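Loscombe Toy and Kitchenware Library - Frequently Asked Questions

Who can join?
Anyone over 18 with an address in Loscombe or Cendholm. Membership runs from May to May and covers everyone in your household.

How many things can I borrow?
Four items at a time, for three weeks. A boxed set counts as one item. We have 426 items on the shelves, and the full list is kept at the front desk.

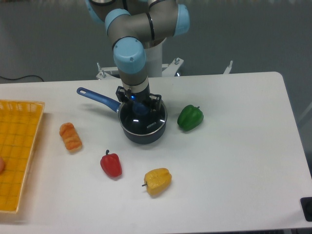

Do I have to clean things before I return them?
Yes. Wash kitchen items in warm soapy water and dry them fully. Please do this by hand, even if the label says dishwasher safe. When you put a pot away, run a finger along the rim, where food residue tends to get missed. Items that come back dirty carry a $2 charge.

What if a piece is missing?
Tell us when you return the set. We hold spare parts for most Haslinger and Grutico sets and will only bill you if we have to order one.

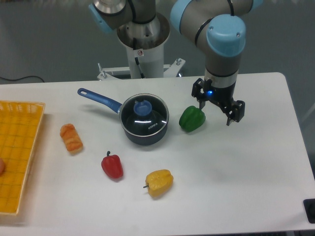 Can I borrow play food for a party?
Yes, for up to three days. Book it at the desk a week ahead. Play food is lent by the tray, and you can mix pieces as you like - a bread roll and a cooking pan on the table are enough to get most toddlers started. Check each piece for cracks before handing it out, and keep small pieces away from children under three.

Can I renew?
Once, by phone or at the desk, unless another member has asked for the item.
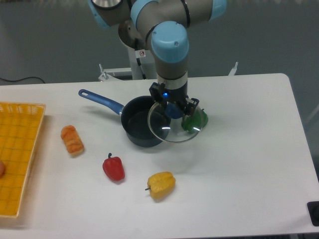
Renewals made after the due date still carry the late fee for the days already missed. The fee is 25 cents a day per item.

Do you take donations?
Yes, if the item is clean and complete. We don't take battery toys or nonstick pans with scratches.

Who do I contact?
Eluned Prydderch at the front desk, extension 153.

Page updated January 13, 2019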